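Home | Getting Started | Shelf Guides | Care | Contact

Posted 10 May 2021 by Lutfa Akanda

Section 2: Loading and Facing Your Flisow Snack Shelf

Your Flisow is up, it's level, and now comes the fun part - filling it! A well-faced shelf makes a small store look cared for, and it takes much less time than most people expect. Work through the steps in order the first time. After that you'll find your own rhythm.

Before you load

1. Check that both shelf boards sit flat on their brackets. Press down on each front corner with your palm. If a board rocks, go back to Section 1 and reseat it.

2. Wipe the boards with a barely damp cloth and let them dry completely. Cardboard soaks up moisture fast, and a soggy bottom edge will never stand straight again.

3. Sort your boxes by brand on a table or cart, then by flavor inside each brand.

CAUTION: Do not load more than 100 pounds on any one board. Spread heavy goods from end to end and keep jars and cans on the lower board.

Loading the upper board

4. Start at the right end with the brand you sell most. Set the first box upright, front panel toward the aisle, and slide it forward until it lines up with the board's front edge. Then pull it back by a finger's width.

5. Place the next flavor to its left. Leave just enough room to get your fingertips between the boxes. Customers love being able to lift one out without the neighbors coming along too!

6. Fill in from behind with the same flavor. You can stack extra boxes at the back, but keep the stack 12 inches or less above the board.

7. Begin the second brand only when the first is finished. Mixed brands are the most common thing we see when we visit stores in Estitville, and it's such an easy fix.
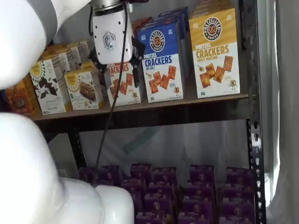
Color is your best friend when you decide which flavors go side by side. Pick neighbors that contrast, so a shopper can spot a favorite from across the room. The Pretzelized crackers make this a breeze - yellow for Honey Mustard at the right end, blue for Sea Salt next to it, with another blue box stacked farther back. The cream-colored boxes with the yellow sunburst keep to their own stretch on the left, so each brand reads as a block.

NOTE: If you use the Nanayakkara label strips, clip them on after the boxes are in place, then check that no flavor name is covered.

Keeping it neat

8. Pull boxes forward at opening and again in midafternoon.

9. When you restock, bring the older boxes to the front and put the new ones behind them.

10. Swap out any box with a crushed corner.

For the Zurkanton corner unit, follow the same steps but start from the inside corner and work outward. Board spacing for that unit is covered in Section 3.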